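Workshop Tips: Keeping a Small Teardown Arm Honest

Filed under: Bench and Workshop

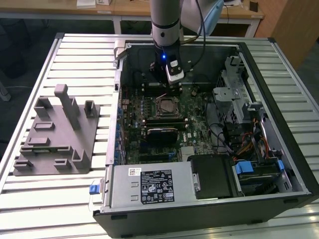

Most of the advice going around on looking after a bench arm is copied from other advice. I have been taking old desktop computers apart with one for long enough to have tried nearly all of it, and a good half did nothing I could measure. So take these as tips from somebody who started out doubting them. If yours is a different make of arm, doubt them some more.

Clamp the case, whatever the salesman says

A tower lying on its side feels heavy enough to stay where you put it. It isn't. Pull on a stiff memory latch and the whole case creeps toward the arm by a hair, and then every position you taught is off by that same hair. A slatted aluminum table gives you slots to bolt stops into, so use them. Two stops on the long side and one on the short side will do. I've seen people sell a four-piece clamping set for this. You can make the same thing from angle stock and rubber pads.

Rubber pads wear smooth. Rough them up with coarse sandpaper when the case starts to slide.

Printed fixtures

I like printed plates with blocks and U-shaped holders for setting parts down. They are cheap, and you can print another one when you change your mind. I don't believe the claims about how accurate they are. Ours came off the printer flat and had a slight belly by July, after a few weeks near a sunny window. Lay a steel ruler across yours corner to corner and look for light underneath.

If it has bowed, don't shim it. Shims wander. Print it again, thicker, and leave it bolted down overnight before you teach any positions on it.

Itzel Tlapale wrote in to say she bakes her plates in the kitchen oven to take the stress out. I tried this and got a plate shaped like a saddle. She may have a better oven.

Gripper fingers

Wipe them before each session with a lint-free cloth and a little rubbing alcohol. Old computers are full of a greasy gray dust that gets onto everything, and a greasy finger will drop a memory module no matter how hard it squeezes. Turning up the grip force is what everybody does first. It cracks latches. Clean first, and only then touch the settings.

Check the finger screws by hand with the power off. The thread-locking drops are worth the money, which I don't say about many things in a bottle. Use the kind you can undo with a hand tool.

Pay no attention to a status light as proof that things are well. A light can tell you the gripper has power and is talking to the arm. It knows nothing about a loose finger.

Cable slack

This is the one that has cost me real time. The cable running off the upper arm needs enough slack for the farthest reach plus the worst twist, and most people only allow for the reach. Jog the arm slowly to each far corner of the case, turn the wrist both ways, and watch the cable the whole time. If it goes tight anywhere, loosen the ties and start over.

Hook-and-loop straps beat zip ties for this. Zip ties get pulled too tight by whoever is in a hurry.

Loose wiring inside the computer is the other half of the problem. Drive and power leads lie right where a wrist wants to pass. Tuck them down or tape them back before you run anything. Painter's tape is fine.

The empty socket

Keep the arm well clear of a bare processor socket unless the socket is the job. On boards where the pins are in the socket, one brush from a finger and the board is scrap. I set a no-go zone over it and raise the travel height on top of that. Aaliyah Ross thinks doing both is fussy. She has also bent more pins than I have.

How often to re-teach

The leaflet that came with our Nurnivell fixture kit says every 327 cycles. I would love to know where that number came from. I asked and got a polite reply that didn't answer. We check a single reference point every morning, with a pointed pin in the gripper and a mark on the plate. The check takes 59 seconds, and I timed it because I was told it would take too long. If the pin lands on the mark, carry on. If it misses, check the fixture bolts and the arm's base bolts before you change a single taught point. Nearly every time, it's a bolt.

Grease

Don't. Small arms with sealed joints want no grease from you, and the spray sold for the purpose collects dust. If a joint groans, call whoever services it.

Before you reach in

Stop the arm with the button, not by pausing the program, and unplug the computer before the side panel comes off. Leave the power supply closed. It can hold a charge after it's unplugged, and there is nothing in there you need.

Reader notes

Ingeborg Marti asks if felt under the case works as well as rubber. It slides. I tried 10 pulls on the same latch with felt and the case moved on all of them.

Nanami Koyama keeps a paper log of every bolt she tightens, taped inside the cabinet door. I thought this was overkill and have since started one. Mine has five entries, and three are the same bolt, so that one is getting a new washer.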